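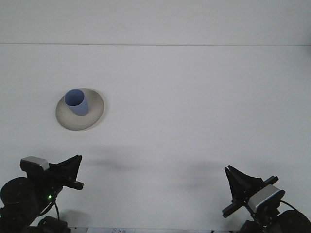
Cup on saucer, two arms. The blue cup sits a little tilted, toward the back of the saucer.

Features > Machines at Work > Gallery

Can it do the dishes yet? Table chores, in pictures

By Noemi Colombo
March

Print this page | E-mail this page

Short answer, no. Longer answer, some of them, on a good afternoon, with a person standing by.

I spent most of a day at Dredlow going through their table chores with Gerardo Valentini, who runs the bench there and talks faster than I type. They keep a log of every try. The cup and saucer job was up to 1,455 tries when I got there, and 532 of those went in the book as clean, meaning cup down on the saucer, upright, no help. Lift-and-place only. No washing, no drying, no putting away in a cupboard.

Why a cup? Everybody has one. Also it's harder than it looks. No visible handle on this one so the grip has to come from the sides or over the rim, and a saucer slides if you so much as breath on it. Pale saucer on a white table doesn't help either, not much edge for a camera to find.

Two arms, one at each side, with a camera on each wrist. Valentini likes having the second arm for the saucer. Carmela Morelli, who waited tables for 6 years before she came to Dredlow, thinks it just gets in the way. "I could carry four of these and a coffee pot," she told me. They have had this argument before.

What about a real kitchen? Hannelore Hinrichs at Ralley tests this stuff for cafes and she wasn't sold. Her list: wet cups, stacked cups, cups with a spoon still in, a kid reaching across. A clear table is the easy version. She'd pay for a machine that clears a tray and leaves the pouring to people, and she figures shop floors get there well before homes do. Same cup, same shelf, all day long.

Morelli disagrees on the homes part but had to run for a train so I didnt get the rest.

More from Ralley when I get over there, they've promised me the tray test.

Print this page | E-mail this page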